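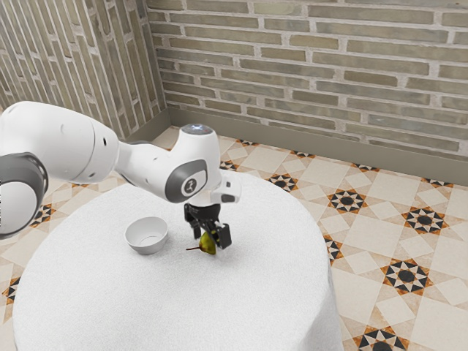 Elludent wrote:
> We see the planner stall on small round things more than on anything else. A bottle is fine, a mug is fine, and then a pear on a tablecloth eats the whole time budget and we get "no valid grasp" back. Is everyone raising the sample count, or is there something in the Gezer config we've missed?

November, 4:40 p.m.
Posted to gezer-users by the Cestbridge simulation desk
2 min read

Hello all, and thanks to Elludent for asking, as I've been meaning to write this up since we hit the very same thing with our pear-into-bowl task (the white cloth, the tile floor, the brick corner, some of you know the room by now!).

Raising the sample count did help us a little. We went from 2,000 grasp candidates to 3,076, at which point the planner got slower and we got crankier, and we were still losing far too many runs. So I sat down with the logs from one batch and read the rejected candidates by hand, all 206 of the failed episodes, with a good deal of coffee. Nearly all of them were being thrown out for fingertip contact with the table. The fruit lies on its side, so a top-down grasp that closes below the widest part has to bring the fingers very low, and our collision margin was still the one we'd picked for tall objects. The planner was doing just what we'd told it to do, bless it.

Two changes, then. First, we set table_margin per object in the Gezer scene file and left the global value alone. Second, we stopped using the convex hull for the cloth. The drape made a much thicker slab than you'd want, and the flat tabletop plane does the job for planning. Keep the full mesh for rendering, so your perception side still sees the folds.

With both in, we had 11 failures over the same batch, and those look to me like pose estimates that swap the stem end for the other one. I haven't fixed that yet. If anybody from Tarkska still has the symmetry patch that went around before the last release, I'd dearly love a copy, even a messy one.

I can send our scene file to whoever wants it, just reply off list.

Comments (3)

tarkska-dev: Patch is on an old branch, will dig it out tonight. It needs a rebase.

Elludent: The cloth hull was it for us too. Thank you so much!

gridsnap: Does the per-object margin survive a scene reset? Mine goes back to the global value every time.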